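Is It Really Gold? How to Be a Gold Doubter
by Birgit Ruppert

People say "gold" a lot. Gold medals, gold stars, gold cards, gold-colored toilet seats. Most of those things have very little gold in them, and plenty have none. So before you believe a label, it helps to know what gold is and how people check.

What gold is

Gold is a metal and also an element. That means it is made of only one kind of atom. You can't cook it up in a kitchen by mixing other things together, although people tried for hundreds of years. Some of them told kings they had done it. The kings should have asked more questions.

Pure gold is soft. A ring made of nothing but gold would get scratched and bent pretty quickly, so jewelers melt it together with harder metals such as copper or silver. A mix like that is called an alloy.

The number game

Jewelers measure how pure gold is in karats. Pure gold is 24 karats. If a ring is 18 karat, then 18 parts out of 24 are gold and the other 6 parts are something else. A 12 karat ring is half gold.

Sometimes you'll find a three-digit number stamped inside a ring instead. A stamp of 750 means 750 parts out of 1,000 are gold, the same as 18 karat. Sounds official, right? But a stamp is just a mark pressed into metal. Anyone with the right tool and a bad plan can press one. Treat it as a clue.

Gold on the outside

Lots of jewelry is plated. It has a cheaper metal in the middle and a very thin skin of gold over it. There's nothing wrong with that if the seller says so. I get grumpy when an ad says "gold look" in big letters and "plated" in tiny ones.

Color won't settle it. Brass is yellow and shiny too, and it contains no gold at all, only copper and zinc.

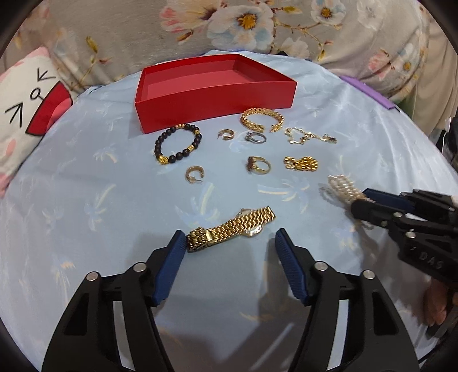

Tests people talk about

The bite test. Pirates do it in movies. Soft metals can take a tooth mark, but lead is softer than gold, so a dent proves nothing. Your teeth cost more to fix than the coin is worth. Skip it.

The magnet test. Gold doesn't stick to a magnet. If your "gold" chain jumps right onto one, something else is in there. But brass doesn't stick either – so passing this test doesn't mean much.

The weight test. This one I like. Gold is very heavy for its size, more than 19 times as heavy as the same amount of water. Brass is less than half as heavy as gold. To compare them fairly, you need to know how much space the object takes up, and dunking it in water can tell you that.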